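Vemport history group questions date on Shearer's Temperance Hotel plaque

For immediate release

The Vemport Local History Group has asked for the proposed plaque on the former Shearer's Temperance Hotel to be put on hold until somebody can show where its opening date comes from.

The wording put forward by the building's owner, Fledlow Estates, says the hotel opened in 1854 and was "the first in the town to offer beds to railway travellers". The group has spent five months looking and has found no document from the period that supports either claim.

The earliest source for the date is a souvenir booklet printed for the hotel's own jubilee dinner. It gives no reference. Every later account the group has read, including two guidebooks and the leaflet still handed out at the library, repeats the booklet almost word for word, down to the misspelling of the first landlord's name.

"A date doesn't get any truer by being copied," said Ishbel Crichton, who led the search. "We would be glad to be proved wrong. So far we've been sent a tea towel."

The rate books tell a different story. The plot on Dirkotum Street is entered as a yard and stabling for nine years after the hotel is supposed to have opened. A house appears on it only after that, and the word "hotel" later still, in a trade directory that lists Shearer as a grocer with rooms to let.
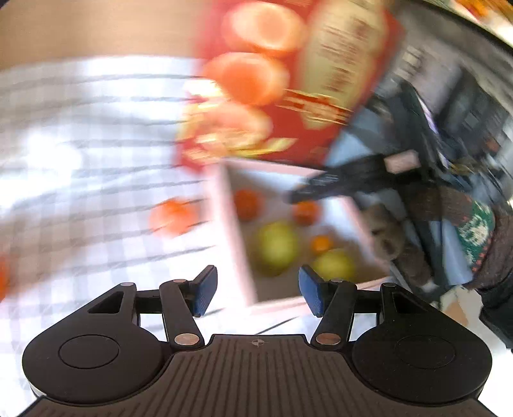
The railway claim is no stronger. The station was at the far end of the town, and the coaching inn beside it was already advertising beds for passengers when the line opened. Shearer's may well have taken in travellers, but the group can see no grounds for calling it the first.

There is also the matter of the 40 bedrooms mentioned on the owner's website. The only surviving floor plan, drawn up for a sale, shows far fewer, even with the attics counted. A rear wing is sometimes offered as the explanation. No map the group has examined shows one.

Gregor Chisholm, the group's secretary, said members had no quarrel with a plaque as such. "It's a handsome building and people ought to know what it was. We'd just like the sign to say things that happened."

The group has suggested plainer wording, giving the name of the hotel and the family who ran it, with no opening date. Fledlow Estates has said it will consider this but has not withdrawn its own version.

Copies of the rate book entries and the floor plan can be seen at the group's room above Vemport Library on Friday from 2pm. Anyone with letters, bills or photographs from the hotel is asked to bring them along.

Ends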